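The Long Decline of the Dining Table

Wilson Palomino has sold tables for most of his working life, and he'd like it known that he eats his dinner on the sofa.

"On a tray," he says. "With a cushion underneath. It's a very good tray."

We are at the back of his showroom in Sotelo, a market town with three furniture shops and, by local consensus, one decent place for lunch. Palomino's shop is the oldest of the three. His father opened it to sell dining suites to newlyweds, and for years that was a perfectly sensible plan. People got married, they acquired a table and six chairs, and they spent the next four decades telling children not to put their elbows on it. Now the newlyweds come in and ask what he has in the way of a desk.

The dining table has been dying for as long as anyone has been writing about it. It was killed by television, then by the microwave, then by the open-plan kitchen and its high stools, which nobody over fifty can climb with dignity. The latest suspect is the laptop, which didn't so much kill the table as move in and refuse to pay rent.

Fidelina Valderrama has one of these tables. She lives with her husband and two teenage sons in a terraced house behind the station, and I went to see her on a weekday evening at what she described as dinner time. On the table were a printer, a bag of school uniform waiting to have its hems let down, and a jigsaw of a Swiss lake that had been under way since February. Dinner was eaten standing up, in shifts.

"We use it at Christmas," she said. "We carry everything upstairs and put it on the bed. Then we can't go to bed, so we stay at the table. It's lovely."

I asked whether she'd ever considered clearing it in, say, October. She gave me the look I suppose I deserved.

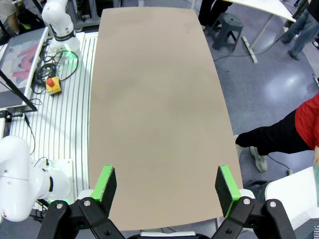
A tabletop with nothing on it, a rare sight in most homes.

There is a school of thought that says we should all try harder. Its leading voice in these parts is Gilberto Betancur, a retired headmaster who gives talks on family life in the upstairs room of the library. Betancur believes in the laid table: cloth, napkins, water jug, everyone seated at the same moment. He has written a pamphlet on the subject, priced at £2, and he pressed one on me with such firmness that I found I had paid for it.

The pamphlet is more fun than it sounds. There is a stern page on ketchup bottles and a surprisingly tender one about his mother, who laid a place each night for his father even when he was on the late bus and wouldn't be in until 11. The plate sat there under a saucepan lid. "It was his chair," Betancur writes, "and it was never used for coats."

I thought about my own chairs, which are used for very little else.

Palomino is less romantic. He thinks people stopped eating at tables when they stopped having rooms to put them in. The new flats at Jallitard, up on the ring road, have what the brochure calls a dining zone, and he has measured it. A small round table will go in, he says, provided one of you doesn't mind having the fridge door open behind your head.

His best seller at the moment is a folding model called the Tilta, which hangs flat on the wall and drops down when wanted. The customers like it very much. Several have told him they've put a picture over it.

Not everyone has given up. Duván Yupanqui and Jairo Cuadros share a rented house with two other men, and between them they bought a second-hand table long enough for a board meeting. It came from an office clearance and cost less than the van that fetched it. On Sundays, whoever is in sits down to whatever has been cooked, and there is a rule about phones that Cuadros admits to breaking under cover of the tablecloth.

I was invited to one of these Sundays. We had chicken and rice, and an argument about parking that went on through pudding and was still going when I found my coat. The food was cold by the time anyone remembered it. Yupanqui had seconds anyway.

When I got home I cleared my own table. It took most of the evening and turned up a library book, a set of keys to a flat I left years ago and a birthday card I'd never posted. I ate a boiled egg there the next morning, feeling like an ambassador.

By Thursday the post was back on it.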